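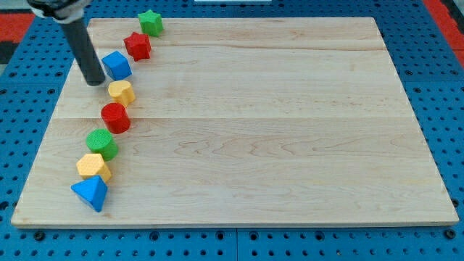
Wunham Robotics Club – project notebook
Pushing group, February
Search this notebook Go

Started at 4.15 with the arm already homed, so we got a good long session in. Today was all about the curve. Straight rows have been fine since before the break and I was itching to try something that bends, and Yasuo had the idea of using every shape in the set in one go instead of sticking to cubes. So the layout is a sweep down the left side of the board, star at the far end, triangle nearest us. Going from the far end: green star, red star, blue cube, yellow heart, red cylinder, green cylinder, yellow hexagon, blue triangle. I'm writing the order down properly because last time we couldn't agree on it afterwards and had to throw away half the log.

Rules for the task as agreed with Blair Dalgleish (she may want to change them before the Leckie open day, so check the top of the sheet):
- the rod does all the moving, no grasping
- one block per push, and lift clear between pushes
- a block on its side ends the run
- score is how far the finished line sits from the target curve, added up over all the blocks

Ran 19 attempts with the new push planner. I love this planner! It picks the contact point from the outline of the block, so for the cube it wants to push on the middle of a flat face and for the cylinders it aims straight through the centre. On the old version we just used the middle of whatever the camera thought was there, and anything with a corner would spin off. The cube sits with a corner towards us in the layout, which makes the planner work a bit harder for its flat face, and I'd like to keep it that way for now.

The stars are the interesting ones. Five rounded points means five dips between them, and the rod tip is round too, so if it lands in a dip it sits there quite happily and the star goes where you send it. If it lands on a point you get a twist. Yasuo Kuroda reckons we should tell the planner to look for dips first on any shape that has them, the heart included. Very keen to try that. He's going to write it up as a small change so we can switch it off again.

Results: 2 runs ended early with a block over, the triangle both times. Best score of the day was 50, worst was 94 (lower is better, in millimetres, all the blocks added together). For a first go at a curve I'm really pleased with that. The straight row took us weeks to get under 100.

Things that went wrong, for whoever picks this up:
The approach height was set too low at first and the tip dragged on the wood on the way in. Raised it in the settings file and saved it as fustlow_curve, so please load that one and leave fustlow_row alone – the younger group still uses it.
Speed. We had it at the setting for cubes. The cylinders are fine at that but the triangle isn't, the sloping faces let the rod ride up. Halved it for the triangle only.
The colour check mixed up the two stars once, when somebody leaned over and put the far end in shade. Please stand on the near side during a run.

Question from Blair: does it matter which end we begin at? We have always begun at the far end and worked towards ourselves, mainly out of habit. If we began with the triangle, the slow one would be done while there's plenty of space near it, but then the arm has to reach over the finished part to get at the stars. I think it's worth a handful of runs both ways. She also asked whether the Wurer teams are allowed to choose their own order at the regional, and I don't know. Will look in the rule booklet.

Next session:
- Yasuo's dip change, stars and heart only to start with
- same curve, near end first
- measure the spacing between neighbours as well as the distance to the curve, as a line can score well and still look gappy
- print a second copy of the target curve

Packed up at 6.10. Log files are in the shared folder under curve, numbered in the order we ran them, with the two spills marked.

3 comments 7 shares

Contact the club | © Wunham Robotics Club | Back to top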